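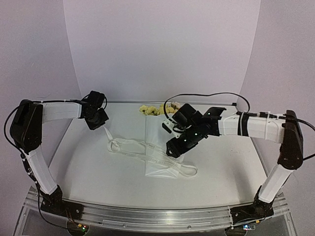

Two robot arms over a white tabletop.

What does a medium measure?

By Shoshana Strickland
March 27, 2018

I went to see Oda Wikström expecting to be sold something. She runs fit at Drolo, the company behind the little box on clothing sites that asks for your height, your weight and a brand you already wear, and then tells you to buy the medium. I have taken that advice several times. I own two pairs of pants I can't sit down in.

Wikström didn't argue with me about the pants. "What did you put in for the brand you already wear?" she asked. I told her. "And how old was the pair you were thinking of?" Six years, maybe seven. She nodded as if that settled it, and I suppose for her it did. The brand changed its size chart while those pants were in my closet. The box had no way to know I meant the old medium.

"People talk about their size like it's their blood type," she said. "It's a word on a label. The label belongs to the company, and the company can move it whenever it likes."

I asked why the box doesn't mention this. It speaks with a lot of confidence for something working off a word on a label. She said that earlier versions gave a range, and that shoppers left the page when they saw one. I said this sounded like a reason to give people a worse answer. "It's a reason to give them one answer," she said. We moved on, though I'm still not sure we should have.

Drolo's pitch to stores is fewer returns. Wikström told me that in a trial with Palley, a mid-priced label that sells mostly dresses and knitwear, returns marked "didn't fit" went down over the season. I asked by how much and she said that was Palley's number to give. I asked Palley. Palley sent me a paragraph about listening to its customers.

So I called Corina Sârbu, a pattern maker who has cut for labels large and small and now works for herself, and who had some dresses she wanted to talk about. There were 155 of them, all sold online as a women's medium, all with a size chart on the page. She had laid each one flat and measured the bust, waist and hip, then put her figures next to what the seller had published.

"I stopped being surprised after the first rack," she said. The waist was where things went wrong most often. On one wrap dress the chart gave a body measurement for the bust and a garment measurement for the waist, in the same row, with nothing to say which was which. On nine of the dresses the chart had been copied whole from another product. She knew because it listed an inseam.

An inseam, on a dress?

"An inseam on a dress. You can look it up, I sent you the link." She had, and it was there.

Sârbu has no quarrel with size advice as such. She thinks it's being asked to cover for something duller. A factory works to a tolerance, which means a finished waist is allowed to come out a little bigger or smaller than the pattern says. Every label does this and every label has to. What bothers her is when the tolerance is generous, the fabric is swapped late for one with less give, and the chart stays exactly as it was. "Then you feed that chart to a computer and ask it who the dress fits," she said. "It will tell you. It's very polite. It'll always tell you."

I put this to Wikström in a second call. She agreed with more of it than I expected. Drolo does ask stores for the real garment measurements, she said, and some of them send the chart from the website instead. Does Drolo check? "We check for things that look impossible." Would it catch an inseam on a dress? There was a short silence. "It should."

Some of the people who make the clothes take a harder line. Bereket Wolde handles production for Begay, which sells work shirts and one kind of jacket, and he refused the sizing box when it was offered. Begay's pages give the chest, sleeve and back length of the finished shirt, in inches, and a line telling you to measure a shirt you like. That's all the help you get.

"Everybody has a shirt they like," Wolde said. "Put it on the bed and measure it. You need a tape."

I said plenty of people don't own a tape. He said they cost less than return postage. I said a good many shoppers would close the page at that point and go somewhere with a friendlier box, and he said yes, they do, and that he could live with it. I'm not certain his boss would put it the same way. Begay is small, and a small company can afford a rule that a large one would drop by the end of the quarter. It also sells to people who already know what they're getting. Wolde didn't much like that point but he let it stand.

He also admitted that Begay got its own numbers wrong last November. A run of 224 overshirts went out with sleeves shorter than the page said – a grading mistake on the larger sizes – and the company heard about it from customers before it heard from the factory. "They had tapes," he said, a little too pleased about it.

I tried a few more companies. Zesport, which makes leggings and running tops and describes its sizing as "true," didn't answer when I asked what it was true to. Li-hua Lo, who writes product copy for several stores and has used the phrase herself more times than she cares to remember, was willing to have a go.

"It means no one told me anything," Lo said. She often works from a photo, a fabric content line and a style name. If there's a fit note from the buyer, she uses it. Usually there isn't, and the template has a space for fit that can't be left blank. "So it's true to size. Or it has a relaxed fit, if it looks relaxed in the photo. But they clip things at the back for the photo, so I don't really know that either."

Has a store ever asked her where she got it?

"No," she said. "You're the first."

I've since bought a tape. The medium sweater I'm wearing as I type this measures the same across the chest as a large from the same store, which I also own, and which the box told me would be too big.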